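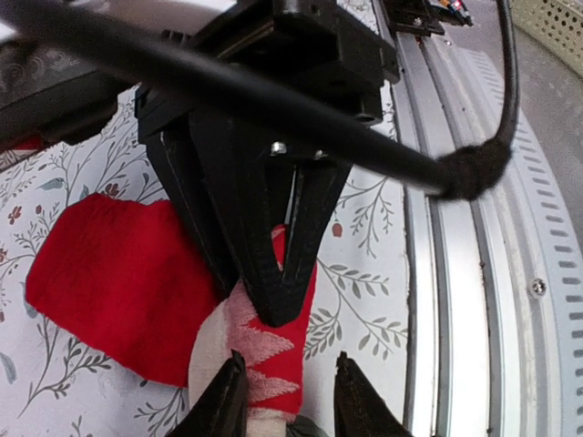 Red sock, pink zigzags

Perimenopause and the mental load - how do you split the house stuff?
Posted by bellano_bev in Women's Health & Home

Hi all, long-time reader, finally posting. I'm 47, two teenagers, and since March I've been waking at 3 am drenched and then lying there running through the list. Dentist forms, dog tablets, whose turn it is to ring Mum. My GP was lovely about the sweats and we've got a plan for those, but when I said I was worn out from organising everyone she sort of patted my arm and said "well, that's mums for you." I drove home fuming.

My husband isn't a villain, I want to say that up front. He cooks, he'll do a load of washing if it's sitting in front of him. But he asks me what needs doing. Every time. And both our families act as if he's a saint for it. His aunty told me at Easter that I was lucky he "helps". I grew up with a mum who never sat down until everyone else had eaten and I swore I wouldn't do it, and now I do exactly that, only with a phone in my hand.

So, has anyone managed to shift it? And did it make any difference to how you felt physically, or am I mixing up two separate things?

Reply from yip_yap
You're not mixing them up, Bev. When my sleep went, everything I'd been quietly carrying suddenly weighed double. I'd managed it for years on eight hours and couldn't on five. We did the list thing, wrote down every single job for a fortnight, including the invisible ones like noticing we were out of toothpaste. Ours came to 313 entries and my partner went a bit grey. He took on whole areas after that, start to finish. School is his. I don't even get the emails any more, I had my address taken off!

Reply from mossy_gum
I'm going to be the grump here. We did a list too and it turned into the worst argument of our marriage. He saw it as a charge sheet, and to be fair I'd written it like one. I'd see to the hormones first and have the big talk once you're sleeping. I was in no state to negotiate anything at 3 am or at 3 pm.

Reply from bellano_bev
Mossy, that's a fair point and I can absolutely see myself doing the charge sheet version. But if I wait until I feel well, I'll have done another year of it, and I suspect part of why I don't feel well is the year I've just done. 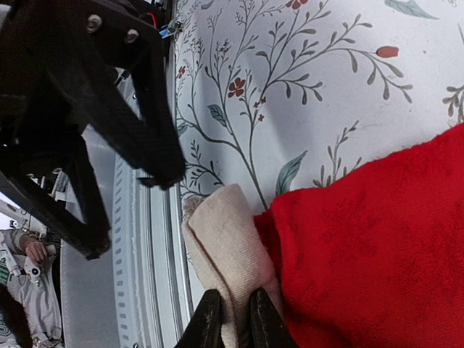
Reply from durnura_dad
Bloke here, hope that's all right. I was the husband who asked. I thought asking was the polite thing, as though it was her kitchen and I was a guest in it. Where I grew up, a man who knew what size shoes his kids took would've been ribbed at the footy club, and I carried that further than I realised. My wife stopped answering the question. She'd just say "have a look and see what you reckon". Drove me up the wall for a month, then I started having a look. I got things wrong, she let them be wrong, and the kids went to school in odd jumpers and lived.

Reply from yip_yap
The letting it be wrong is the hard bit! I still re-stack the dishwasher when he's gone to bed.

Reply from mossy_gum
See, this bothers me. Why is it her job to train him? "Have a look" is still her managing him, only with fewer words. Durnura, you sound like a decent fella, but she had a month of biting her tongue so that you could learn what she'd been expected to know from age 7.

Reply from durnura_dad
Can't argue with that. I'd only say somebody had to go first, and I wasn't going to, because I didn't know there was a problem. Not proud of it.

Reply from Wichai Thongsuk
I run a discussion group at the Gatbridge neighbourhood centre on Tuesday nights, mostly couples, some single parents, and this comes up more than sex and money put together. In my own family it was my father who did the cooking and my mother who handled every dollar, so I came to Australia with a slightly different set of rules and was surprised at what people here assumed about both of us. The rules feel like nature when you're inside them. Bev, I'd gently suggest going back to the GP, or a different one at the same practice. "That's mums for you" wasn't an answer to what you told her. Tiredness deserves a proper look, iron and thyroid and mood included, even if the housework is half the story.
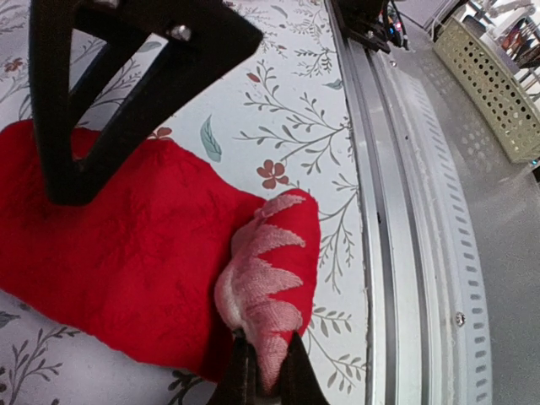

Reply from yip_yap
Seconding Wichai on the iron! Mine was on the floor and I'd put the whole lot down to my age and my marriage. Two things can be true at once, and I needed the tablets as well as the husband doing the school emails.

Reply from mossy_gum
Thirding it, and I'll add that you're allowed to ask for a long appointment. They don't always offer. Write down the sweats, the sleep, your periods if you're still getting them, and how you've been in yourself. I always forget half of it once I'm in the chair.

Reply from bellano_bev
Thanks everyone, I've read this through twice. I've booked a long appointment with one of the other doctors, and I've told him (husband, not doctor) that from this week the dog and his own mother are entirely his. He said "what do you mean, entirely?" so I suppose we'll be having that conversation after tea.

Still not sure about the full list. Mossy has put the wind up me. Did anyone do it without the other person feeling ambushed?

Reply from yip_yap
We wrote ours together, phone note we both had open, and he added things too. He'd been doing the car rego and the bins and the gutters and I hadn't once thought about the gutters. It was still lopsided, but he wasn't standing there being read to.

Reply from mossy_gum
That's a better way than mine was. I'd do it on a weekend, fed, and with the kids out of the house.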